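Gamage Robotics Workshop
Learn by trying it

About us

Gamage Robotics Workshop is a small teaching shop on the second floor of the old Pernard building in Isholm. We run evening classes, school visits and a summer program, and every April we open the whole place up and let people wander in. If you've ever wanted to know what goes on behind the door with the orange handle, open day is the time to find out!

We get asked a lot what kind of school we are. We're not part of a college and we don't give out degrees. People come to us to learn how to make a robot arm do something useful, usually starting from nothing. Our youngest regulars are in middle school and our oldest retired years ago from the rail yard across the street (and is better at wiring than most of the staff, which we hear about every week).

How it got started

The workshop began with one arm, bought secondhand from a packaging plant that was closing its line. It came with no manual and a controller that needed a new fan. A few of us spent most of a winter getting it to move, and when it finally did, friends started asking if they could come see it. Then they brought friends. By spring we had a sign-up sheet taped to the door, and that sheet was more or less our first open day.

These days we have 7 work cells, a classroom, a parts room that is always too full, and a row of computers along the window side for simulation. The first arm is still running. It stacks cups by the entrance and it drops one every now and then, usually with a crowd watching.

What happens on open day

Doors open at 10 in the morning and we go until the last visitors leave, which last April was well past supper. We had up to 300 people through over the day, and for a place our size that felt like a street fair. There's no tour and no fixed order. You pick a cell, ask the person standing there what's going on, and stay as long as you like.

Some of what we had out this past April:

The sorting table, where an arm with a suction cup picks bottle caps out of a tray. Visitors get to mix up the caps first, and small kids take this job very seriously.

The drawing arm, which holds a marker and copies whatever you sketch on the tablet. It's a little shaky on curves. People love taking the drawings home anyway.

The repair bench, with a gearbox opened up so you can turn it by hand and feel how the stages fit together. We thought this would be the quiet corner, and we ended up needing a second bench!

The simulation row, where you drive a pretend arm on a screen before you get near a real one. This is where our beginner classes start too, and it was packed from lunch on.

Why we like the simulation row so much

The first exercise there is called Iridbridge, after the practice software our students put together over a couple of summers. The job is to bring a gripper to a red cube, close on it, and lift. That's all. It sounds like something you'd finish in a minute, and then you try it and find yourself leaning sideways in your chair as if that would help.

We keep the graphics plain on purpose. Flat colors, hard edges, nothing in the background to look at, so that all your attention goes to where the fingers are and where the cube is. You can switch to a close view for the last bit of the approach, when the two sides of the gripper are right up beside the block and you have to decide whether you're lined up well enough to squeeze. 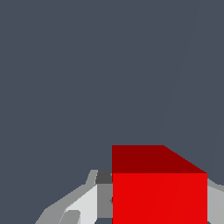

Coming to see us

Open day is free and you don't need to book. Wear closed shoes, and tie back long hair if you want to stand at the cells. The elevator is at the back of the building, past the bike racks, and it's slow, so give it a moment. Parking in front fills up early. The lot behind the library is a short walk and usually has room.

If you can't make it in April, school and club groups can visit most of the year. We take groups of up to one classroom, and a visit runs for 2 hours: half on the simulation row, half at the real arms. Teachers, please tell us ahead of time what your class has already covered. We're happy to start from the very beginning, and we're just as happy to skip it and let a robotics club loose on the harder cells.

Evening classes start again in the fall, with 21 places in the beginner group. You don't need to know any programming. You do need to be OK with things not working the first time, and with somebody at the next table cheering loudly when theirs does.

We also take in old equipment. If your shop is clearing out motors, sensors, cable or a tired arm with nobody to look after it, send us a note and a picture and we'll tell you if we can use it. A good part of what you see on open day came to us that way.

Written by the Gamage workshop staff. Last updated in May.

Recent from the workshop
Open day: thank you, Isholm!
What to bring to your first evening class
Iridbridge gets a second exercise
The cup stacker has a new fan (again)
Summer program: sign-up and dates

Contact | Visit | Classes | Donate equipment
© Gamage Robotics Workshop, Pernard Building, Isholm. All rights reserved.
Back to top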